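Skorkine Two-Section Work Table, White — Review

Nov 9, 2022

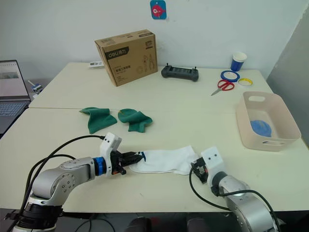 I bought the Skorkine tables to replace an old door on trestles that had sagged in the middle. They are sold singly, so I ordered two and pushed them together. Each one holds 100 kg according to the leaflet, and I haven't come near that.

Assembly was simple. The legs bolt on with the key supplied, and one person can manage it. Levelling the pair took longer. The feet adjust, but the thread is coarse and I went back and forth between the corners a fair bit before the tops lined up.

The seam is the main thing to know before you buy. There are no clips to hold the sections together, so the line between them is always visible and crumbs get into it. I run an old toothbrush along it every week or so. Sorting socks across it is fine. Writing on a single sheet of paper across it is not.

White is a good colour for this kind of use. Green socks show up straight away, and so does a dark stripe on a white one, which helps when you're pairing. Scissors and rolls of tape are easy to spot at the back. The surface marks less than I expected — a biro line came off with a damp cloth — but it does show every bit of lint.

Depth is generous with two together. A laptop, a cardboard box and a plastic basket can all stay out around the edges and there's still room in the middle to lay things flat. If you only need space for a computer, one section would do.

I also looked at the Nanitz folding table, which is 7 cm narrower and wobbled in the shop, and a Torkeck model that only came in black.

Delivery was on time. One corner had a small chip and the seller sent a touch-up pen without any argument. The colour match is close, a little yellow in daylight.

Four stars out of five. I'd buy it again, and I'd pay a bit more for a version with joining clips.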